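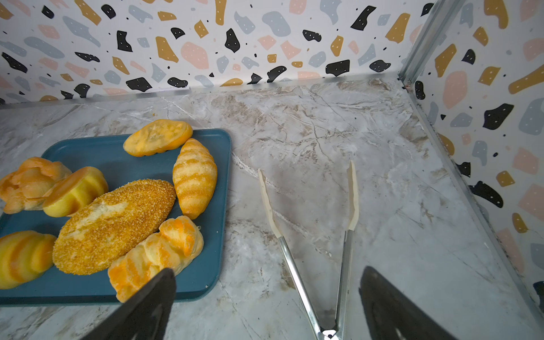
Page last changed: April, by Styliani Karamanlidis

4. Entering team line-ups and player availability

This section covers the match-day squad screen in Stasetti. It assumes that the fixture has already been created (section 3) and that you are signed in as a club secretary or team manager. Coaches can view the squad screen but cannot save changes.

4.1 Opening the squad

1. From the Fixtures menu, select the match.
2. Select Squad. The list shows every player registered with the club for the current season.
3. Tick each player to be named. Up to 14 players can be ticked for a Filside League match.
4. Select Save draft. A draft is visible only to your own club.

Note: Players registered after the nightly update do not appear until the following day. To add one sooner, use Refresh register at the foot of the list.

4.2 Marking a player as unavailable

1. Select the player's name.
2. Under Status, choose Injured, Suspended or Other.
3. For Injured, enter the date of injury. If the injury is a concussion, tick the Head injury box as well.
4. Select Apply. The player is removed from the draft and the place is left open.

Caution: The Head injury box locks the player's record. It can be unlocked only by the league medical officer. Check the name before selecting Apply.

4.3 Naming a replacement

1. Select the open place.
2. Choose a player from the reserve list. Shirt numbers already in use are greyed out.
3. If the player is making a first appearance, confirm the registration number when asked.
4. Save the draft again. Replacements are not stored until this is done.

4.4 Submitting

Select Submit squad. The line-up is sent to the referee and to the opposing club. Up to 3 changes may be made after submission, each of which is logged with the user's name.

Comments on a change are limited to 800 characters. Longer medical notes should be attached as a file.

If the message "Squad not accepted (8)" appears, two players have the same shirt number. Correct one of them and submit again.

Related pages
Creating a fixture
Recording fines and appeals
Printing the Firard team sheet
Transferring records from Spanos
User roles and permissions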